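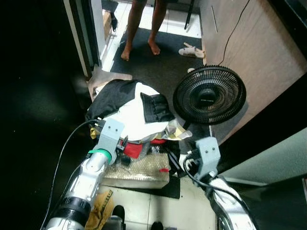 The case for messy piles

Most papers on robots and laundry test on a clean table with one towel. The success rates look good, and I have stopped paying much attention to them.

Bayu Lau's group at Mellor took another route in February. They trained a two-arm policy on 2,000 demonstrations of sorting heaps on the floor, with plastic sheeting and bags mixed in with the clothes. A second policy got 3,000 demonstrations of single garments laid flat. Both were then run on 50 heaps neither had seen. The policy with less data cleared 20 more of them.

I don't find that surprising. A black garment lying over a white one has no clear edge to grab. Crumpled plastic bends differently from cotton, and a red cloth at the bottom may not come out until something else moves. A policy that has only met flat shirts has no practice at any of this.

The usual objection is that heaps are hard to score. Two people will disagree on when a pile counts as sorted. Lau's group had one person score every run, and I would have liked a second. The Jidlow benchmark avoids the problem by leaving heaps out, and I think that is the worse choice.

I would rather read a low number from a hard test. If Jidlow adds a floor task next year, I will start reading its tables again.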